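Pirihi Community Help > Events and Open Days > Demonstrations

Running a robot arm demo with ordinary kitchen glasses: what should we plan for?

Posted by Skye Skinner
Tags: open day, robot arm, gripper, glassware, visitors

I help with the open day at Jundwood, which is a shared workshop with a small automation room at the back. It runs in August, from ten in the morning. Last year we had 257 people through the door and the robot room was the part most of them asked about afterwards. This year we would like to show the arm handling things people have at home, and glasses are the obvious choice. Up to now we have only shown it with foam blocks.

The arm is a small one with a two-finger gripper and a camera at the wrist. It will be driven by a person with a hand controller for most of the day, with one short programmed routine if we get it finished in time.

What I would like to know:

Is real glass a sensible idea with children in the room, or should we use plastic tumblers?
How long should each run be?
Should visitors be allowed to drive?
Is it worth putting the wrist camera on a second screen?

I have read the older thread on Zarkomari about trade show demos, but that was for big arms behind fencing and not much of it carries over.

3 replies

Bronwyn Treloar
Accepted by the poster

We did this at Vokik for our own open day and I ran the table, so I can go through your list. For context, ours was a teleoperated arm with two black fingers. We had 311 visitors on the day and broke 2 glasses, both during set-up before the doors opened.

Real glass is fine if you keep people back. We used a rope line a good arm's length past the furthest point the robot could reach, and put a low clear screen along the front edge of the table. Plastic tumblers are lighter and they squash, so the operator gets used to a different grip and then cracks the first real one. If you want to use plastic, use it all day and don't swap.

Choose the glass before you do anything else. Smooth straight-sided ones slipped on us. Ribbed ones gave the fingers something to sit against, and they were also easier to see on the screen, where plain glass nearly disappears. The ribs do bend whatever is behind them, so a patterned table cover makes it harder for the operator to judge where the edge of the glass is. Use a plain cloth if you have the choice.

Here is how we ran each session. You can change the times to suit.

1. Set out and check

Wipe the table, check the fingertips for grit and close the gripper on a piece of card to see that both sides meet evenly. Dry the glasses properly. Have a dustpan, thick gloves and a lidded bin within reach of the operator, and tell the helper at the rope where they are.

2. The pick and the tilt

Bring the fingers in slowly on either side of the body of the glass and stop when they touch. Lift a little, wait, then carry on. Once it is steady you can turn it over and tilt it, and people move in for a better look at that point, so have your helper ready. We had the wrist view up on the second screen from this step onward.

The view from the wrist is close, with the fingers coming up from the bottom and the ribbed glass held upside down between them. The narrow rim is down at the tabletop or very nearly, and the wide end flares out toward the arm. There are a few water droplets on the outside and crumbs on the flowered surface, none of which you would notice standing at the rope. 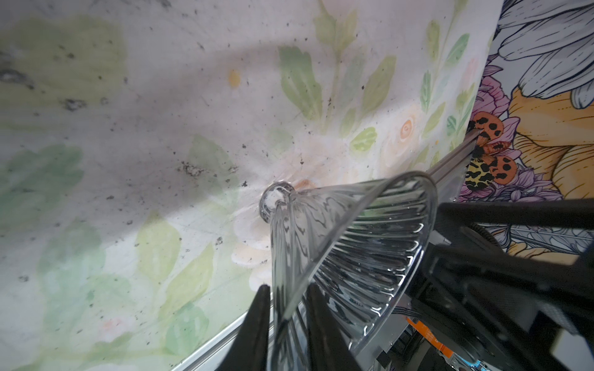

3. The set-down

Come down slower than you think you need to. A tilted glass touches at one point first, and if you keep pushing, the load goes into that point. Let it touch, straighten it, lower the last bit, then open the fingers. Back the gripper straight out before you turn the wrist. Our 2 breakages were both from turning too early.

4. Reset and talk

Give people a couple of minutes to ask things while the operator rests. Gripping force was the most common subject, then what the arm costs, then whether it could do their dishes. Keep the emergency stop in somebody's hand through this part as well. Power the arm down if the operator is leaving the table.

On your other points: a full cycle took us four minutes with talking. Any longer and the back row wandered off to the laser cutter. Visitors can drive, but give them the foam blocks. We let older kids and adults have a turn after each glass run with the speed limit turned right down, and it made a queue, so put someone on it. The second screen is worth the trouble. Without it, only the front row can see the fingers meet the glass. Put it at standing head height and check it for glare at the time of day you'll be open, as we had to move ours at lunch when the sun came around.

Paora Pearce

Agree with most of that. One thing to add is to check your insurance wording before you let the public hold the controller. Ours covered demonstrations by staff and said nothing about visitors, so we had to ring and get it in writing.

I'd also skip the programmed routine unless it is already working. We spent the week before on ours and then a table got bumped in the first hour and every position was out. Driving by hand you just correct for it.

Cinzia Bortolotti

just use plastic cups, kids don't care what they're made of

Comments on the accepted reply

Skye Skinner: Thanks, this covers it. We'll go with ribbed glasses and a plain grey cloth, and foam blocks for the visitor turns. How high was your clear screen?

Bronwyn Treloar: Just above the height of the glasses. Tall enough to stop bits skating off the front, low enough for a small child to see over from the rope.

Bronwyn Sutcliffe: Did you put anything on the fingertips? Ours are bare and I was thinking of silicone tape.

Bronwyn Treloar: Tape helps, but it peels at the corners once it gets wet. Check it at each reset and bring the roll with you.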